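Reading the White Desk: Surface Reflectance and Glare in the Home Office

The white desktop has become the default in furniture catalogs over the past decade, and most buyers pick one by color alone. Color is the smaller part of the decision. A desk surface is the largest reflector within a seated person's field of view, and two desks that look the same in a showroom can behave very differently under a lamp.

Two properties matter. The first is reflectance, the share of incoming light that the surface returns. The second is gloss, which describes how that light is returned. A matte surface scatters light in all directions. A glossy one sends much of it off at the same angle at which it arrived, and if the eye happens to be at that angle, the user sees a bright image of the lamp sitting on top of the page.

Gloss is measured with a small meter that is set flat on the material and reports a value in gloss units. Readings are normally taken at 60 degrees from vertical. Very shiny finishes are read again at a steeper angle, 20 degrees, where differences between them are easier to separate. Low readings at 60 degrees indicate a surface that will not show the shape of a lamp. High readings indicate one that will.

Moltlow, a maker of flat-pack desks, sells its white top in two finishes under a single product name. The satin version reads 20 units. The polished version reads 189 at the same angle. The difference appears on the carton as a one-letter suffix after the part number, and retailers do not always list it. Anyone ordering online should ask for the suffix before paying.

Shadow is the second issue. On a dark desk, shadows merge with the surface and are rarely noticed. On a white one they stand out, and their edges depend on the size of the source. A bare bulb or a narrow spotlight produces a hard edge. A wide panel, a north-facing window or a lamp bounced off the ceiling produces a soft one. Soft shadows are less tiring during close work, as the eye does not have to keep adjusting between lit and unlit patches of the same sheet.

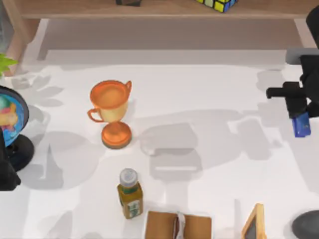
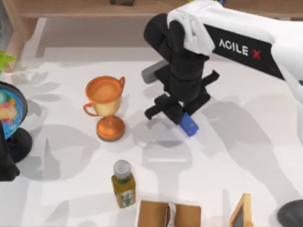 Source size can be increased without buying a new fixture. A diffuser placed over the lamp head works, provided it covers the full opening. Moving the lamp closer also makes it larger in relation to the work, though it raises the light level and makes the falloff across the desk steeper. With a single lamp, the far corner of a deep desk may receive a small fraction of the light that reaches the near one.

The usual remedy is 2 sources, one on each side, set at different heights. The lamp on the side of the writing hand should be the weaker of the pair. If both are equal, the hand throws a double shadow, which is more distracting than a single dark one. Lamps with separate dimmers make this simple to adjust. Lamps on a shared switch do not, and a lower-output bulb has to be fitted on one side.

Shelves complicate the layout. A shelf mounted over the back of a desk blocks ceiling light from reaching the rear of the work surface, and the deeper the shelf, the wider the dim band beneath it. The Stullberg system attaches an LED strip under the front lip, aimed back toward the wall. This fills the band without putting the diodes in direct view. The strip sold with the Pangilinan shelf points straight down. On a satin desk the result is acceptable. On a polished desk it produces a row of bright points along the rear edge, visible from any normal chair height.

Room finishes also play a part. A white desk against a dark wall creates a strong jump in brightness at the back edge, close to where most people place a monitor. Painting the wall a pale gray reduces the jump. So does a large desk mat, provided it is a middle tone.

Gloss changes with use. Satin finishes polish up where the forearms rest, and the change can be seen by looking across the surface toward a window late in the afternoon. In the Hurngate wear test, a satin panel rubbed with a cotton pad gained 40 units in the rubbed zone, enough to move it out of the satin range. Abrasive cleaners do the opposite to polished tops, leaving dull patches that cannot be buffed out at home. A damp cloth and mild dish soap are suitable for both finishes.

Related
Choosing a Monitor Arm for a Shallow Desk
LED Color Temperature, Explained
How Laminate Edges Fail
Window Film: Matte or Mirrored?
Cable Trays Compared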